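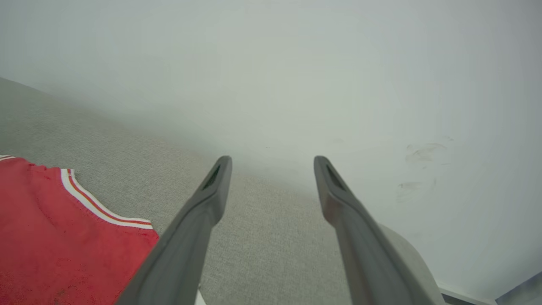 Houshang Naseri asked, before we had even got through the apologies, whether anybody could tell him why the neckline trials were being scored separately from the hem trials, since he had read the draft twice over lunch and still could not find the place where it was decided. Raphaël said that was a fair thing to ask and that it would come up under item 2, and Houshang said he was happy to wait as long as it really did come up.

Garment Handling Group, Kumulia project
Minutes of the October meeting
Posted by Bernadette Caron
3 comments | 14 shares

Present: Aurélien Moulin (chair), Raphaël Charpentier, Houshang Naseri, Decha Siriwan, Bernadette Caron (minutes). The Baudry partners sent their regrets and a very kind note, which Aurélien read aloud.

We started at 2:10 p.m. The radiator was on again and we opened the door for most of item 2, so if anyone down the hall heard us arguing, we are sorry, and it was friendly.

1. Minutes of the last meeting

Accepted with one correction. Decha had been put down as saying that the wrist view was "no use" for fabric. What he said was that it was no use on its own once the fingers are closed over the cloth and you are looking mostly at your own fingers. I have fixed the wording and I apologize to Decha, who was very nice about it.

2. Results from the floor pickup trials

Raphaël took us through the numbers. We now have 374 scored attempts at picking a single garment up off carpet, all with the long tapered fingers, and the results are better than any of us would have guessed in the spring. He wanted it written down that he was the gloomiest of the lot and has changed his mind.

The method, for those who missed the earlier talk: the policy first looks for an edge it can name (hem, neckline, armhole, cuff), goes to that edge, and slows right down for the last stretch before it closes. The older method went for the highest wrinkle it could find. The wrinkle method is still the better one for a heap. On a garment lying flat it has very little to go for, and that is where choosing an edge pays off.

Coming back to Houshang's question, the neckline and armhole trials are scored apart because the trim there is stiffer than the body of the garment and tends to stand up a bit when a fingertip gets under it. Plain hems lie down and stay down. Raphaël felt that adding the two together would make the hems look better than they are. Houshang agreed with the reasoning but said the draft has to say so in plain words, on the first page of results and not in a caption. Raphaël will write the paragraph.

There was then a long and rather enjoyable discussion of what counts as a success. At the moment the garment has to leave the floor entirely and stay in the grip. Decha thinks that is too hard on large items, where a sleeve may still be trailing when the arm is at full height, and he would like a second, softer score for "held, part on floor." Aurélien worried that two scores would give people two numbers to choose between. In the end we agreed to report both, always side by side, and to keep the strict one in the abstract.

Aurélien also asked whether striped trim was being found more readily than plain trim, and if so whether we were teaching the system to look for stripes. Nobody could answer him with any confidence. Decha has a feeling that it is, and he would sooner know than have a feeling. He will run a set of 40 attempts on plain-edged garments in the same positions and bring it back to us.

3. Work near walls

Decha reported that attempts close to a wall are still the weak spot. The arm has less room to tilt, and the approach that works so nicely in the open gets squeezed into something steeper. He has been trying a rule that turns the wrist so that the fingers come in along the wall, and he likes the look of it, but he has only 16 attempts with it so far and asked us please not to quote anything from them. We promised.

Houshang suggested that the depth estimate could be at fault too, pale walls being such poor things to measure against. Decha said he had wondered the same and would log the estimate next to each attempt from now on. Raphaël offered him the script from the Pesix runs, which already does most of this and only needs the file names changed.

4. Carpet

Bernadette (that is me) raised the matter of the low-pile carpet, which all of the scored attempts have used. The Plevau reviewers are bound to ask about other floors. I said I would be glad to see even a small set on something smooth, where the cloth may slide away from the fingers. Aurélien was in favor but does not want it to hold up the draft. It goes into the section on limits for now, and we will look at it properly after submission.

5. Actions

Raphaël: paragraph on separate scoring; both success scores in every table; script to Decha.
Decha: plain-edge set; depth logging for the wall attempts.
Houshang: read the draft a third time, with our thanks.
Bernadette: limits section, carpet included.
Aurélien: reply to Baudry and tell them we missed them.

6. Any other business

Houshang asked whether the draft could settle on one word, "garment" or "item," and we went with garment. Aurélien thanked everyone for a patient afternoon. We finished at 3:45 p.m., and the next meeting will be in the same room.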